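# About the Bevville Schools Grants Office

The Bevville Schools Grants Office finds, writes and manages outside funding for the public schools of Bevville. It is a unit of the district's business department. It does not run levies, set tuition for summer programs or handle the district's share of state aid, all of which belong to the budget office on the same floor.

## What the office does

The work falls under two headings, pre-award and post-award.

Pre-award work starts when a school or department sends in a one-page intake form. Staff check the request against open grant notices and against the district plan. If there is a match, a writer is assigned and a calendar is drawn up backward from the due date. The principal signs off on the program design, and the business department signs off on the budget. No application leaves the district without both signatures, including applications a teacher has written alone.

Post-award work covers the period from the award letter to the final report. Each grant gets its own account code. Purchases are coded at the time of the order, and salaries are charged by signed time record. Reports to the funder are prepared here and reviewed by the school before they go out.

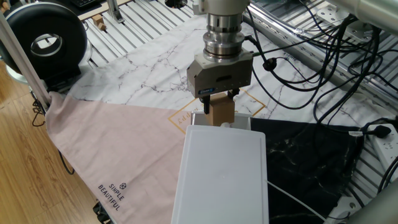
*A gripper holding a wooden cube over a white board.*

## Size and scope

The office currently manages 122 active awards. Over its history it has submitted 2194 applications, counting renewals and resubmissions. In the last full school year it submitted 188. These totals include small classroom grants from local businesses, which make up most of the count and a small part of the money.

Funds come from three kinds of source: government programs, private foundations and company giving. Government grants are mostly competitive and pay by reimbursement, so the district spends first and files a claim afterward. Foundation grants are usually paid up front. Company gifts are often made in goods, and those are entered at fair market value on the date received.

The Wolen Fund, a family foundation, has supported early reading in the elementary schools under a renewable agreement. The Šimek Bequest pays for instrument repair and sheet music and may not be used for anything else. Both are held in separate accounts and reported to the school board each March.

## Matching and indirect costs

Some funders ask the district to match part of the award. Match may be cash or staff time, and the source has to be named before the application is filed. The same hour of staff time cannot be used as match on two grants. Where a funder allows indirect costs, the office requests them at the approved rate – schools should not leave this line at zero to make a budget look smaller. 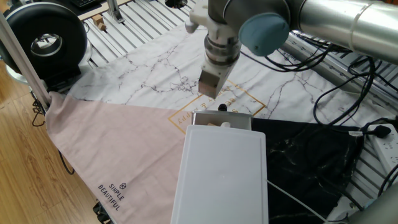
Equipment bought with grant money stays the property of the district unless the award terms say otherwise. It is tagged on delivery and listed by building and room. Moving a tagged item to another school requires a transfer form, and selling or scrapping it may require written consent from the funder, even after the grant has closed. Building offices keep a copy of the list and return it with corrections at the end of the school year.

## Records

Applications, awards, claims and reports are kept in Flallotis, the district's grant tracking system. Principals and bookkeepers have read access to the records for their own building. Teachers can ask the bookkeeper for a current balance. Paper files for older awards are kept until the retention period in the award terms has run out.

## Staff

**Sumathi Rodrigues**, Director. Oversees the office, signs submissions for the district and presents to the school board.

**Pin-yu Tang**, Compliance and Reporting Manager. Handles claims, time records, audits and final reports.

The office also employs 2 grant writers, assigned by subject area, and shares an accounts clerk with the business department.

## Working with us

Intake forms are accepted all year. For competitive government grants, allow six weeks – four is possible if the budget is simple and no partner letters are needed. Outside groups that want to name a Bevville school as a partner should write to the office before contacting the principal. Letters of support are issued on district letterhead only and take five working days.

Page last updated Sunday, February 23, 2020.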